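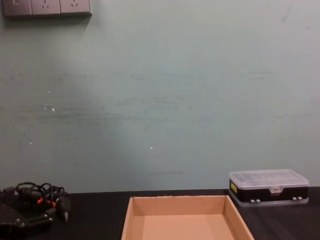
Ilar - corpus de recensões de ficção juvenil em português

Leia-me da versão 2, abril de 2025

O Ilar é uma coleção de recensões de romances juvenis escritas por leitores, com anotação manual de spoilers, de opinião e de referências a outros livros da mesma série. Foi preparado para quem estuda a escrita sobre livros na Internet e para quem quer treinar ou avaliar sistemas de deteção de spoilers em português. A versão 2 substitui a anterior, que deixou de ser distribuída em fevereiro.

Conteúdo

O corpus tem 1.000 recensões, todas escritas originalmente em português. Há textos em português europeu e em português do Brasil, e a variante está indicada em cada registo. Nenhuma recensão foi traduzida, corrigida ou encurtada. Os erros de ortografia, as maiúsculas para dar ênfase e os sinais de pontuação repetidos ficaram como estavam.

As recensões tratam sobretudo de fantasia, distopia e romance contemporâneo. O policial juvenil e o terror aparecem, mas pouco. A banda desenhada ficou de fora, tal como os livros ilustrados para crianças pequenas.

Divisão dos dados

treino: 480 recensões
desenvolvimento: 100 recensões
teste: 400 recensões
piloto: 20 recensões

O conjunto de teste é grande de propósito, porque os spoilers são raros em certos géneros e com menos textos os resultados por género variavam demasiado. O piloto serviu para afinar as instruções de anotação e não deve entrar nas contas finais. Mantivemo-lo na distribuição para quem quiser ver como as primeiras decisões foram tomadas.

Recensões sobre livros da mesma série ficam sempre na mesma divisão. Na versão 1 isto não acontecia, e um modelo podia aprender nomes de personagens no treino e reencontrá-los no teste.

Formato

Cada divisão é um ficheiro JSONL em UTF-8, com uma recensão por linha. Os campos são estes:

id - identificador estável, igual ao da versão 1 quando a recensão já existia
texto - texto integral da recensão
titulo_livro - título tal como o autor da recensão o escreveu
serie - nome normalizado da série, ou vazio
volume - número do volume na série, ou vazio
genero - fantasia, distopia, contemporaneo, policial, terror ou outro
variante - pt-PT ou pt-BR
nota - classificação de um a cinco, ou vazio quando o autor não atribuiu nenhuma
spoilers - lista de segmentos, com posição inicial, posição final e grau
opiniao - lista de segmentos, com posição inicial, posição final e polaridade
remissoes - menções a outros volumes da mesma série

As posições contam caracteres Unicode a partir de zero, e a posição final é exclusiva. Quem usar ferramentas que contam bytes tem de converter, senão os segmentos ficam deslocados a partir do primeiro acento.

Origem

Os textos vêm de duas fontes. A primeira é o arquivo do Preltumberg, um fórum de leitura que fechou e cujos administradores pediram autorização aos membros antes de nos entregarem os textos. A segunda é o Dankwa, um boletim de clubes de leitura escolares e de bairro. No caso do Dankwa só foram incluídas recensões de pessoas maiores de idade à data da publicação.

Retirámos nomes de utilizador, moradas eletrónicas e hiperligações. Os nomes próprios de amigos, familiares ou professores mencionados nos textos foram substituídos por [NOME]. Os nomes de personagens e de autores ficaram.

Anotação

Cada recensão foi lida por duas pessoas, em separado. Quando discordavam, uma terceira decidia. As instruções foram escritas por Raili Harju, que também coordenou a revisão final, e estão no ficheiro instrucoes.txt.

Os spoilers têm três graus. O grau 1 é informação que aparece na contracapa ou nos primeiros capítulos. O grau 2 revela um acontecimento do meio do livro. O grau 3 revela o final, a morte de uma personagem importante ou a identidade de alguém que o livro esconde. Uma frase como "chorei imenso no último capítulo" não foi marcada. Já "chorei imenso quando o irmão não voltou" foi marcada com grau 3.

O caso mais difícil foi o das sequelas. Quem escreve sobre o segundo volume conta muitas vezes o fim do primeiro sem aviso, e para quem leu o primeiro isso já não é novidade. Decidimos marcar esses segmentos na mesma e acrescentar a indicação volume_anterior, para que cada utilizador escolha se os conta.

A ironia na anotação de opinião continua a dar problemas. Na dúvida, o segmento recebeu a polaridade mista.

Utilização

Os ficheiros podem ser lidos com qualquer biblioteca de JSON. Para quem preferir, o pacote Jostus carrega as divisões, valida as posições dos segmentos e calcula as medidas que usamos internamente. Não é obrigatório. Os valores publicados com a versão 1 não são comparáveis com os da versão 2, porque a divisão mudou.

Para a deteção de spoilers recomendamos que se indiquem os resultados por grau, além do valor global. O grau 1 é muito mais frequente do que os outros e esconde o que se passa no grau 3.

Limitações conhecidas

- Os membros do Preltumberg liam sobretudo fantasia em séries longas, e isso nota-se no vocabulário.
- O campo nota está vazio em todas as recensões do Dankwa, que não usava classificações.
- Alguns títulos estão abreviados ou escritos de memória. O campo serie foi normalizado, mas titulo_livro não.
- Há recensões que citam passagens curtas dos livros. As citações não estão marcadas.
- O corpus não serve para medir a popularidade de livros ou de géneros.

Alterações da versão 2

- Nova divisão por série.
- Acrescentado o campo remissoes.
- Corrigidas as posições de segmentos em textos com emojis.
- Removidas recensões repetidas que tinham sido publicadas nas duas fontes.
- O género romance passou a chamar-se contemporaneo.

Licença e pedidos de remoção

O corpus pode ser usado para investigação e ensino, sem fins comerciais. Os textos continuam a pertencer a quem os escreveu. Qualquer autor pode pedir a remoção da sua recensão pelo formulário do projeto, indicando uma frase do texto que permita encontrá-la. As remoções entram na distribuição seguinte, e os identificadores retirados são listados em removidos.txt. Pedimos a quem já tenha uma cópia que apague os registos correspondentes.

Erros de anotação podem ser comunicados pelo mesmo formulário, com o id da recensão e as posições do segmento.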